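Plurker: kitchen chores in sim

Welcome to our robotics club's first dataset! Plurker holds 622 simulated episodes across two task families, cabinet and microwave, all with one white arm.

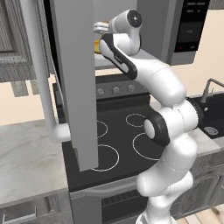 Sorin Nedeljković wrote the task scripts and Tươi Đoàn trained the baseline, and we were thrilled when it ran on a school laptop in May. Episodes are stored at 30 steps per second. We held out 43 for testing, so please don't train on those!
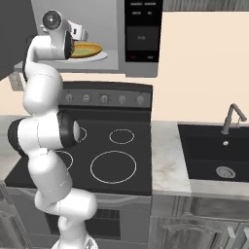 Microwave task: gripper beside the plate on the turntable.

Known issues: handle contacts can jitter. Fixes welcome, beginners especially!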